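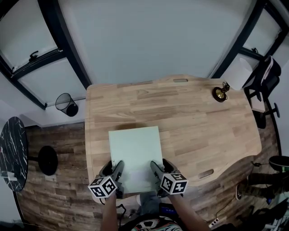

Drolto Furnishings Group – Desk Surfaces

README: desk-surfaces, July release

Contents
Records of everyday activity at office desks, with notes on the furniture. The release holds 2,980 entries in 9 folders, one folder per room. File names start with the room code.

Desk, this room
Top: light wood, butcher-block strips, pale honey with darker streaks
Front edge: curved, wavy
Cable openings: oval grommet cutouts, one near the far edge, one near the right front curve
On the desk: pale mint-green rectangular board, laid flat, long side running front to back; small round lamp, brass and black, far right corner
Nearby: black mesh wastebasket; black-framed windows; light gray wall

Labels
"board" covers any flat rigid or semi-rigid sheet. Material is not recorded. Grommets are labeled as part of the desk – do not count them as objects.

Known issues
624 entries have no lamp field. Folder 2 uses the old spelling "grey" in the wall column.

Maintainer: Nia Harries
Label review: Haf Edwards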